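Comparing two grippers on one arm: speaker notes

Opening, keep it short. Thank the hosts. Say that I speak for Zedcombe and that all results today come from simulation. The real arm comes in August.

Start with the question we had. We own one arm and we had money for one gripper. The candidates were the Elgate, with two parallel fingers, and the Faltow, with softer pads and a wider opening. Both data sheets look good. Data sheets do not open cabinets.

Explain the test. Same arm, same controller, same kitchen. Only the gripper model changes. We ran 1673 trials in total, and 695 of them were cabinet doors with long bar handles. Let people look at the picture before I continue.
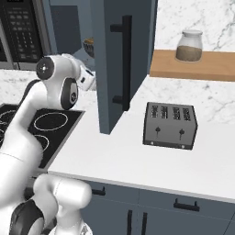 Anastasia Psarras
Simulation engineer, Zedcombe

Point to the open door and the black bar handle. Then point to the wrist, which is behind the door. The wrist housing is boxy, and when the door is open there is not much space for it. We did not think about this when we planned the test – we thought only about the fingers.

Next, the numbers. In 117 of the door trials the wrist or the housing touched the door. Most of these were with the Faltow, because its body is longer. Its grip on the handle was better, so please be fair to it here. Pause for questions.

Mention the camera. When the arm reaches behind a door, a camera fixed in the room loses the gripper. Bendik Hovland tried a second view from the wrist and it helped the Camargo controller to recover. I have no good statistics for this yet, so do not promise any.

Say clearly what simulation does not tell us: friction on the handle, play in the hinges, wear of the pads. Renzo Ruggiero will measure the hinges first.

Last slide: we chose the Elgate for the doors. For jars and round lids I would still like to test the Faltow again. Leave two minutes for discussion and give the microphone to Graziella Caruso.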